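2025-10-07
Open day, notes written the same evening and a little the morning after. Kept in the group notebook so that Dzifa and Kwesi can add to it.

Present from us: Kojo Owusu (demonstration), Dzifa Ansah (visitors, door list), Kwesi Yakubu (safety, second operator), me (N. Tsikata, logging). Torquil Ogilvie came from Graststead with their party and stayed until we closed.

Before opening

Kojo started both arms at the wood table and let them run the warm-up motion for 32 minutes. In June we did only a short warm-up and the first grasps were bad, so I wanted to have it longer this time. No error messages. Kwesi tested the stop button from both operator positions and one time from the visitor side. All good.

The Lemma software was updated last week and the start page looks different now. The button for "home" has moved to the place where "resume" was before. Kojo pressed the wrong one in the rehearsal and the arm continued its old path instead of going home. It was at slow speed and there was nothing in the way, but I put a piece of tape on the monitor with an arrow. We must ask the Lemma people if the order can be changed back. Kwesi has written to them already, no answer yet.

Program of the demonstration

We agreed on the same order for each group:
1. Short talk by Kojo, what the two arms do in our project (Evum).
2. Hand over: the one arm picks a soft block, gives it to the other.
3. Sorting of the small cloth bags by color.
4. One visitor may drive one arm by the hand controller, slow mode only.
5. Questions.

The talk was planned for 7 minutes. With the first group it became almost the double, because Kojo answered questions in the middle. For the second group he asked people to keep the questions for the end and this was better for time, but I felt the people were more quiet also. I do not know which one I prefer. Dzifa says the first.

Results, as far as I could write them down

Hand over: worked in every group except the second. There the giving arm opened too early and the block fell on the table. Kojo repeated it and then it was fine. The log says that the contact signal came from the cable moving and not from the block. I saved the log under run 501, please do not delete it, I want to compare it with the June one.

Sorting: slow but correct for red and blue. The yellow bags were sometimes taken for the undyed ones. I think it is the light, the fluorescent tubes make yellow very pale at this hour, when there is no sun to help. Kwesi thinks it is the threshold after the update. We can check both: same bags, same tubes, old threshold file. Not a difficult test but somebody must do it before we change anything else.

Hand controller: this was the most liked part. The slow mode limit is set to 60 mm per second and several visitors said it is too slow to be interesting. I would still not raise it. A boy from the school group pushed the stick fully to one side and held it there, and the arm just went calmly to its limit and waited. With a higher speed I would have been nervous. For next time we could give the visitors a target, for example to touch a foam cube, so that the slow speed feels like part of the task.

Questions from visitors which I want to remember

- Does the arm know when a person is close? Kojo explained the marked line on the floor and that a person is always holding the stop. The lady was not fully satisfied and I understand her. Our explanation should be more clear.
- How long does it take to teach one new object? We gave three different answers in one day, depending who was asked. We must agree on one and write it down.
- What happens with the recordings? Dzifa answered this well: the visitor sessions are not kept, only our own runs. She would like to have it on a sign at the door.
- Can it fold a shirt? Asked in each group. No.
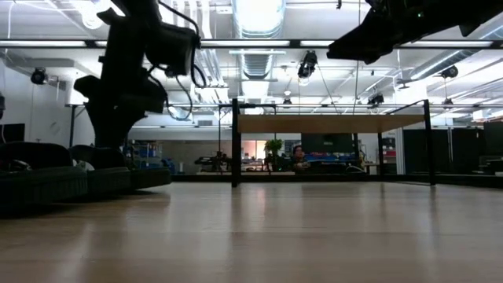 Torquil had more technical questions, and I sat with him after the third group. At Graststead they use the Clekitine gripper pads and he says they lost grip after some months, first on smooth plastic and later on everything. Ours are newer, but I should look at them under the magnifier. He cleans theirs with water and a drop of soap and never with alcohol. We use alcohol. I have put a note on the bottle until we know more.

He also said that our cables are too free at the upper joint and that they will sooner or later catch on something. This fits to the problem in run 501, so I take it seriously. He recommends a second clip below the joint and a bit less slack, but to test it first over the full range of the wrist, otherwise the connector gets pulled. Kojo will try it on one arm only.

In return he asked for our calibration procedure. I promised to send the short version. The long version has still the mistake on page two (the axes y and z are exchanged in the table) and I do not want it to leave the house like this.

After closing

Both arms parked and powered off by Kwesi. Controllers back on the charger. One of the cloth bags is missing, blue, maybe a child took it. Around 32 persons came in total by Dzifa's list, but she says not everyone signed.

To do

Kojo: cable clip on one arm, then full range test. Tell me before you run it, I want to watch.
Kwesi: color test with the old threshold file. Remind Lemma about the buttons.
Dzifa: sign about recordings, one common answer for the teaching time.
Me: inspect the gripper pads, compare run 501 with June, correct page two, short calibration procedure to Torquil.

Added by Kwesi, next morning: blue bag found inside the box of the hand controllers. The tape arrow has already come off the monitor, I have made a new one.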